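We use cookies to keep you signed in and to remember your language. Accept | Settings

Erdem Incident Log: Field Monitor Guide
Section 4. Setting up a monitoring post

Last revised 2020-03-03

This section is for monitors who record armed incidents, checkpoints and displacement in the Traltenia border districts. Complete it before you file your first report. You need the handset issued to you at Kevbridge, your monitor number, and the sealed card with your post code. If the seal is broken when you receive the card, do not use it. Return it to Rosalinda Dimaculangan at the Kevbridge desk and ask for another.

4.1 Registering the post

1. Turn on the handset and open Erdem. Choose Post, then New.
2. Enter your monitor number and the post code from the card. Post codes in the Brarkville district begin with 301.
3. Choose the nearest named settlement from the list. Do not type in your own spelling.
4. Set the location to District Only. The handset will offer Exact Position first. Decline it.
5. Press Save and wait for the word Held. The post stays in that state until the desk confirms it.
6. Burn or shred the card once the post shows as Confirmed.

Note: If the post is still Held after 46 hours, call the desk on the voice line. Do not register it a second time. Duplicate posts have to be merged by hand and reports can end up under the wrong district.

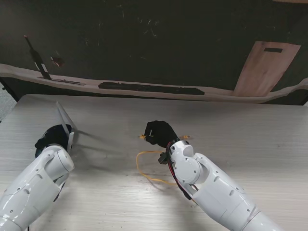

Fig. 4-1. Clear sheet upright at the black gripper, with its shadow on the tabletop.

4.2 Choosing contacts

Each post should have contacts on more than one side of the local dispute. A post that hears only from the town guard will record only what the town guard sees.

1. Speak to each contact in person before adding them.
2. Explain what Erdem records and who reads it. Use the script in Appendix B.
3. Ask for consent. If the person hesitates, stop there and do not add them.
4. Give each contact a letter code. Never enter a name, nickname, trade or family relation.
5. Mark whether the contact carries a weapon or belongs to an armed group of any kind, including village defense groups. Use the Armed box for this.

Caution: Do not pay contacts, carry messages between them, or pass on anything one contact has told you about the movements of another group. A monitor who does this will be removed from the post the same day.

4.3 Filing a test report

1. Choose Report, then Test. The top bar turns gray.
2. Under Type, choose Checkpoint.
3. Under Source, choose Seen by Monitor. The other choices are Told by Contact and Heard Generally. In live reports these must be kept apart, even when all of them agree.
4. Under Weapons, choose None Seen. In a live report, use Homemade Firearm, Factory Firearm, Blade, Bow, Explosive or Not Known. If you are not sure, choose Not Known.
5. Leave Casualties blank. Blank means no information. Zero means you have checked and found none.
6. Write a line in the Remarks box and press Send. 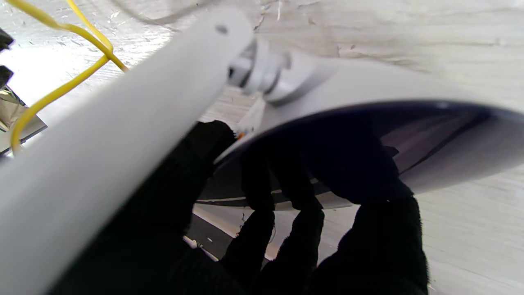
Fig. 4-2. White pole and dish-shaped piece joined by a ringed fitting.

The desk answers a test with a short code. Write it in the front of your notebook. If the answer is 765, the report arrived complete. Any other code means part of it was lost, and you should move to higher ground or a different building and send again.

Note: Remarks longer than the box are dropped without a warning. Keep them short and put the place first.

4.4 Check-in times

Agree on two daily check-in times with Fadime Işık, who keeps the district schedule. Pick times when using a phone will not draw attention. Market hours are usually better than early morning.

If you miss one check-in, the desk waits. If you miss two, Firdevs Coşkun will call the alternate number you gave at training. From April the alternate number must belong to someone outside your own settlement, and posts without one will be suspended. 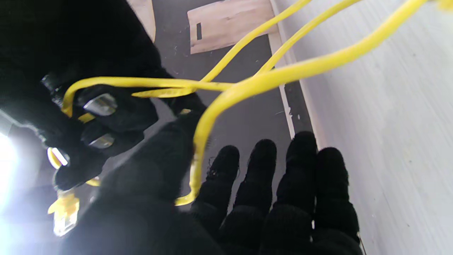
To change a check-in time, send the new time at least one full day ahead and wait for the reply. The old time stands until you have it.

4.5 Closing or pausing a post

1. Choose Post, then Pause. Use this if fighting comes near, if you are questioned about your work, or if you need to travel.
2. To close the post for good, choose Post, then Close, and hold the button for seven seconds. This erases contacts and drafts from the handset. Reports already sent are kept by the desk.
3. Tell Oanh Thân by voice that the post is closed.

Caution: Leave the area first and close the post afterward if you cannot do both safely. The desk can lock a handset from Kevbridge.

Questions about contact consent go to Lambros Lambrakis. For lost handsets, see Section 5.

Share 7 | Comments 0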